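Most of the boxes that come into a house can go out again at least once. These notes cover keeping, opening, repacking and mailing them, and what to do with the ones that are past it.

## Which boxes to keep

Press a thumb into a corner. If the board springs back, keep the box. If it stays dented, use it for light things or flatten it for recycling. Soft corners matter more than scuffed sides, because corners carry the weight when boxes are stacked.

Throw out anything that has been damp, even if it has dried since. It smells after a few weeks in a closet and it draws silverfish. The same goes for produce boxes with stains on the bottom.

Keep a mix of sizes, but not many of each. We keep our flattened boxes behind the washing machine, upright, with the sizes written on the top edge in marker. When the space is full, something goes out before anything new goes in.

## Emptying a box

Clear the table first. Small parts roll under things, and the packing paper always takes up more room than you think. Take the contents out before you throw away any filler, then run a hand along the bottom and under the flaps. Screws, spare keys and warranty cards all end up down there. Lingyun Yan once put a full set of shelf pins in the recycling and had to wait until February for new ones from Wakden.

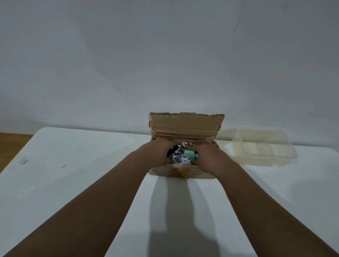
*Both hands in the box, on a white table.*

Shake out the packing paper and fold it flat. Air pillows can be kept whole in a bag if you mail things often – otherwise pop them, since they fill a closet fast. Foam peanuts come in two kinds. Put one under the tap: if it goes soft and slimy it's starch and can be dissolved in the sink. If nothing happens it's plastic, and some shipping stores will take a bag of them.

## Cutting tape

- Use a sharp blade. A dull one needs pressure, and pressure is how knives slip.
- Set the blade short, just enough to get through the tape. A long blade goes into whatever is packed underneath.
- Hold the box with your free hand well back from the line of the cut.
- Cut the tape across the two ends first, then along the middle seam.
- Close the knife before you put it down. 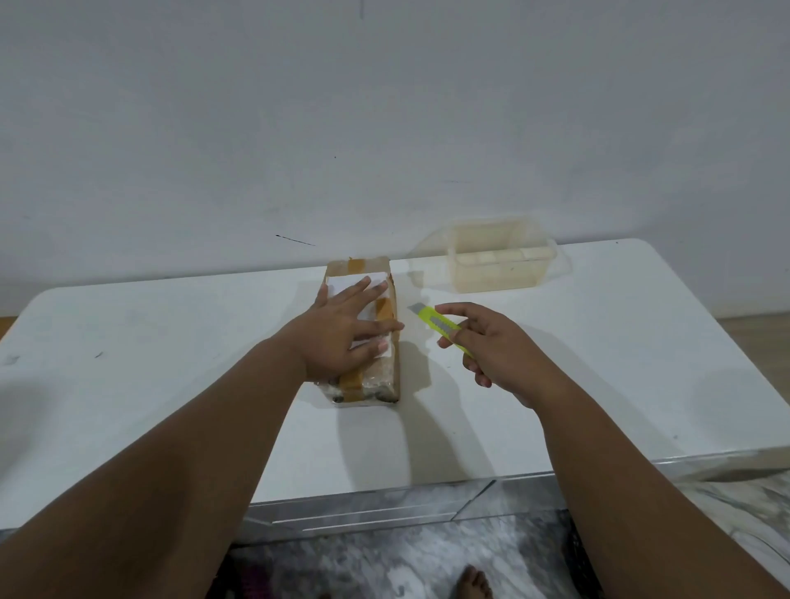 *One hand flat on the parcel, knife in the other.*

Snap-off blades go dull faster on cardboard than on anything else in the house. Snap a section off with pliers, pointing it away from you, and drop the old piece in a lidded jar. When the jar is full, tape the lid shut and ask your local trash service how they want it. Ours takes it at the counter.

Tape gum on the blade makes it drag. Wipe it with a little rubbing alcohol on a rag, moving from the back of the blade toward the edge.

## Old labels

A label that is half peeled can send a parcel back to where it came from. Warm it with a hair dryer for 40 seconds and pull slowly from one corner. If it starts to tear the board, stop and cover the whole thing with plain paper and tape. Black out any barcode that's left. Don't forget the small stickers on the sides.

## Packing it again

1. Tape the bottom seam with 3 strips, one down the middle and one along each end.
2. Put crumpled paper in the bottom, deep enough that you can't feel the board through it.
3. Wrap each item on its own. Plates go on edge, glasses upright.
4. Fill the gaps, close the flaps and shake gently. If anything moves, add paper.
5. Tape the top the same way as the bottom.

Use proper packing tape. Masking tape lets go in the cold and string catches in sorting machines. I buy the Drusirport brown tape because it tears by hand, but it's noisy.

Books go in small boxes only. Natnael Feyisa packed more than 200 paperbacks into 2 big ones when he moved, and both bottoms gave out on the stairs.

## Worn-out boxes

Pull off the tape, flatten them and stack them dry. A flat box under the car catches drips, and a strip along the bottom of a tool drawer stops things sliding. Plain brown board without glossy printing can go under mulch in the garden. Wet it first and overlap the pieces by a hand's width, or the weeds come up through the joins.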